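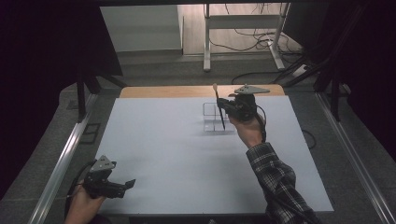 Brush and Pen Holders: Gallery

Siiri Ots and Kaja Žukauskas put this page together in July for people fitting out a shared drawing table at Rarkgate. It covers the clear holder, the board it stands on and the way we keep the two in order.

The holder
Clear acrylic, divided into a grid of open compartments. On a white board you mostly see its edges. Each stick goes in from above, tip down, with the pale end up.

The board
Large, flat, white and matte. A strip of the light wooden tabletop shows along the far side, and a long aluminum rail runs down the left and the right. We keep the holder well in from both rails so sleeves and elbows have room.

Sorting
Thin brushes and pens share the middle compartments. Pencils go in the back row and anything thicker has its own corner. The Rarkgate room has around 700 pieces in all, so most of them stay in the drawers and only the ones for the current class come out.

Cleaning
Lukewarm water and a soft cloth. Paper towels leave fine scratches on acrylic. Let the holder dry upside down before filling it again.

Spare holders are on the shelf marked Plasterus, next to the 80 blank labels. Please put the lid back on the label box.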